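Perketti 邻里通讯 四月号

生活栏目:床上的零食,和一个我改了很久的习惯

各位邻居好。编辑又请我写这一栏,我很高兴,也有一点紧张。我来到这座城市已经8年,中文是长大以后才学的,写得比较慢,每一句都要看两遍。如果有的句子读起来不太顺,请大家原谅,意思应该是清楚的。

上一期通讯登了关于阳台晾衣的文章,之后我收到几封信,都是问卧室的。其中有一封写得很长,写信的人说,她家里的人喜欢在床上吃东西,床单上常常有饼干的碎屑,说了很多次也没有用。她问我有没有办法让家人改掉。我读了这封信以后想了很久,因为我自己也是在床上吃东西的人。所以我没有资格教别人改掉,我只能写一写,在床上吃了东西以后,怎么样收拾得快一点,干净一点。

先说我小时候的情况。在我的家乡,卧室是不可以带食物进去的。吃饭在厨房,喝茶也在厨房,连一块糖也要在厨房吃完。我的祖母有一句话,翻译成中文大概是“床只认识睡觉的人”。我一直觉得这个规矩很对。后来我搬到 Plesow 街的小公寓,房间只有一间,床就是沙发,也是书桌,也是接待朋友的地方。冬天很冷,晚上坐在被子里看电影,手里没有一点零食,总觉得缺少什么。从那个时候开始,我的规矩就慢慢地松了。

松了以后,问题也来了。碎屑是第一个问题,糖纸是第二个问题。碎屑看得见,用手一扫就知道在哪里。糖纸却很会躲,它很轻,翻一下被子,它就跑到枕头下面,或者掉到床和墙中间的缝里。有一次我洗被套,没有检查,洗完以后在里面找到一小团纸,已经看不出是什么了。那一次我花了一个晚上,用胶带一点一点地粘干净。

我现在的办法,第一步是铺一条“吃东西的毯子”。这条毯子要薄,要容易洗,最好颜色浅一点。床单如果是毛绒的,特别需要这样做。毛绒的布很暖和,摸起来也舒服,可是饼干屑掉进绒毛里,就很难拿出来。上面盖一条薄毯,碎屑就留在薄毯上。吃完以后,把四个角拿起来,往中间一收,拿到外面抖一抖,床单还是原来的样子。

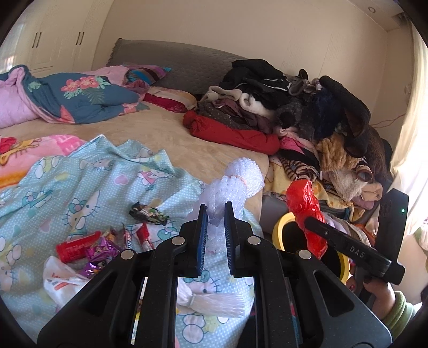 第二步是分类,我认为这是最重要的一步。很多人收拾的时候,看到一个拿一个,走到垃圾桶,再走回来,这样来回很多次,人就累了,累了就不想收拾了。我建议先坐着不要动,用眼睛看一遍,把东西在心里分成几种:还没有吃完的,只剩下包装的,还可以再用的。印着 Hello Kitty 和白色圆点的浅蓝绿色毯子上,紫色的糖纸很亮,一眼就可以看见;红色圆筒的糖横着放,这样的圆筒最容易滚,我一般最先把它拿走。然后是立着的小包,最后是塑料袋。塑料袋放在最后,是我自己的习惯,有时候它可以用来装别的垃圾。

说到可以再用的东西,我想特别写一写水果的网套。就是包在梨或者苹果外面的那种白色泡沫网,软软的,可以拉长。我们家买水果比较多,网套也就很多。以前我都是直接扔掉,后来觉得可惜。我试过几种用法,有的好,有的不太好,都写在下面,请大家参考。

套在玻璃杯外面,搬家的时候很好用。我从 Plesow 街搬到现在的地方,家里的玻璃杯都是这样包的,到了以后一个也没有破。套在衣架的两头,薄的衣服就不太容易滑下来,不过时间长了网套会变形,要换新的。放在花盆底下当垫子,这个我不推荐,水流下来以后它一直是湿的,会有味道。还有朋友告诉我可以用来刷水池,我试了,它一下子就碎了,碎的小块又要一块一块地捡,比原来更麻烦。

网套如果打了结,请不要用力拉。泡沫的材料很脆弱,一拉就断。把结放在两只手的手心里,轻轻地搓一搓,它自己会松开。如果搓了还是不松,那就算了,扔掉也没有关系。

第三步是床边的桶。我观察过很多家庭,卧室里的垃圾桶常常放在门口,或者放在书桌下面,离床很远。可是吃零食的人在床上,他的手能碰到的地方才是有用的地方。我把一个小的圆桶放在床边,坐着伸手就可以碰到。桶里面套一个买菜带回来的塑料袋,满了以后把袋子提起来,换一个新的。桶不需要大,大的桶会让人觉得还可以再等一天,再等一天就有味道了。我的那个是在 Yilma 杂货店买的,价钱是40元,用到今年还没有坏。

第四步是抖毯子和洗毯子。抖的时候,请看一看楼下有没有人,有没有晾着的衣服。这件事情去年在我们楼里发生过一次不愉快,我不多写了。下午5点以后风比较大,我一般早上抖。洗的时候,薄毯可以和别的浅颜色的东西一起洗,有卡通图案的那一面翻到里面,图案可以保持得久一点。巧克力的痕迹要先用冷水,不要用热水。这一点我是自己弄错过以后才记住的,那条枕套现在还有一块浅棕色。

孩子的毯子我建议单独放。小孩子睡觉的时候喜欢把毯子拉到脸上,如果毯子上有糖,第二天早上头发就会粘在一起。在我的家里,孩子的毯子在吃东西以前就叠好,放在床的另外一边,吃完洗了手再拿回来。孩子开始会不高兴,过了两个星期就习惯了,现在她会提醒我。

有一位读者还问,什么样的零食适合在床上吃。我的意见是,单个包装的糖最好,一颗一颗的,没有碎屑,只要管好糖纸。小包的饼干可以,大包的不行,大包打开以后一定会倒。薯片我个人是反对的,但是我的家人不同意,所以我们商量的结果是,薯片要倒在碗里吃,碗放在托盘上。瓜子请不要在床上吃,这一点我没有商量的余地。

最后说一下下一期的安排。下一期我打算写冬天的被子怎么收,特别是没有大柜子的家庭。如果您有自己的办法,请写一张纸条,放进 Ciltodberg 楼一层的866号信箱,字写得大一点就更好了,我看手写的中文还是有一些困难。家里有多余的干净网套,也可以装在袋子里挂在信箱旁边,楼上有一家秋天要搬家,正在收集包杯子的材料。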